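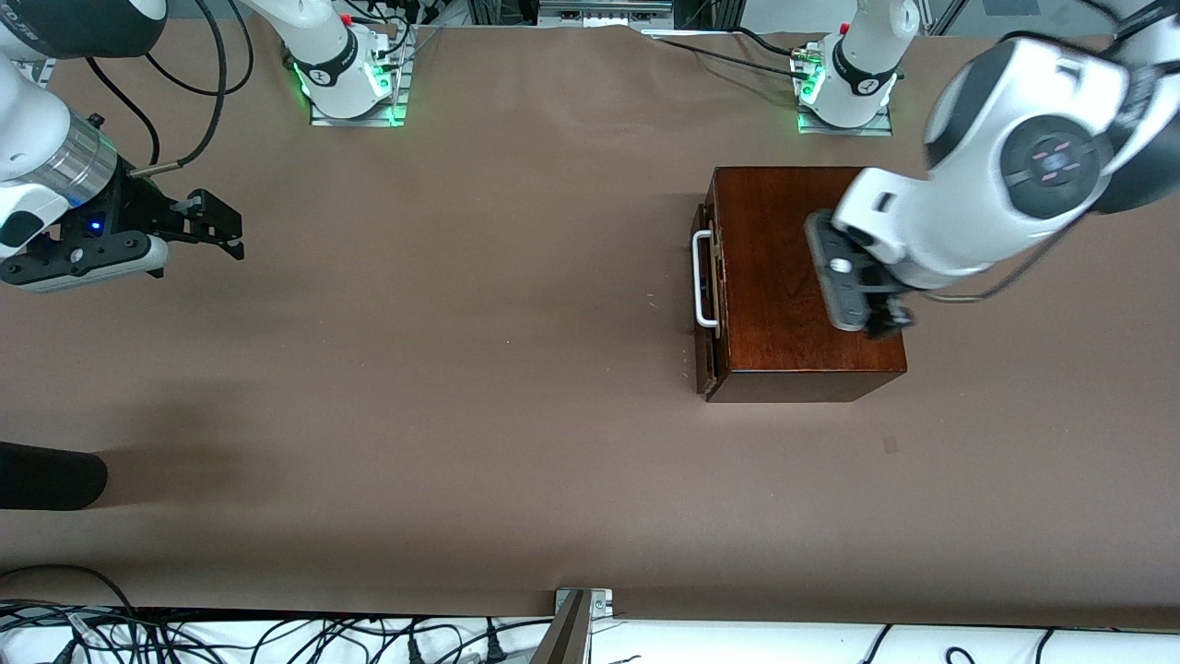

Clollby wooden box, mahogany finish

I've wanted a proper lidded box for my letters for ages, and I love this one! The finish is a lovely glossy reddish brown and you can still see the grain on the lid – it looks far smarter than my old Netton tin. The silver handle on the side is comfy to hold too (I was worried it would dig in). Mine weighs 1160 g empty, so it stays put on the desk. It does show fingerprints, but a quick wipe with a soft cloth sorts that. Bought in August and still very happy with it.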